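Tabletop clutter

Tabletop clutter is the loose stuff that gathers on a table between one use and the next: cups, phones, remotes, keys, paperweights, a pen with no cap. I've kept this entry going on my household pages for a while now, and it gets more mail than anything else I've written (more than the long one on drawers, which hurt a little).

What counts

I go by a simple rule that I picked up from Waqas Usmani, who used to run the Otholm home newsletter. If a thing is on the table and the table isn't where it lives, it's clutter. A fruit bowl that has sat in the same spot for years is furnishing. A cup you finished at lunch is clutter, even a nice one! Some people leave out anything decorative, but I count it, because a glass ball takes up the same room whether you love it or not.

Common kinds

Small drinking cups come first. The light plastic ones are easy to knock over and easy to forget, and they stack, so one turns into four before dinner. Then there are the flat dark things, meaning phones and remotes, which get set down at whatever angle your hand was at. Last are the round things: marbles, glass spheres, the odd orange. These need a dish or a ring under them if your floor slopes like mine does.

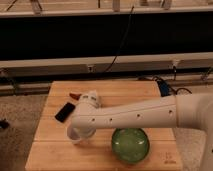

What's the best way to keep a glass ball from rolling off a wooden table?
Set it in a shallow dish or on a small ring, well back from the edge. A folded napkin will do in a pinch.

Clearing a table

I do cups first, always. They go straight to the sink, and then you can see what's left. Electronics go next, onto a shelf or a charger, and glass goes last with both hands free. On a good night the whole job takes me 2 minutes. On a bad one I just shove everything to one end and eat at the other (I'm not proud of it).

Bare wood deserves a bit of care while you're at it. Lift things, don't drag them, and wipe with the grain using a barely damp cloth. My own table came from Broden in July and already has one long scratch from a stone coaster.

Trays

The Gourlay style of tray, long and low with no handles, is my favorite for this. I've also tried the Jurnico, a round one 46 centimeters across, and it's lovely but it eats half the table. Either one works better if you empty it every night.

Last updated 2022-10-29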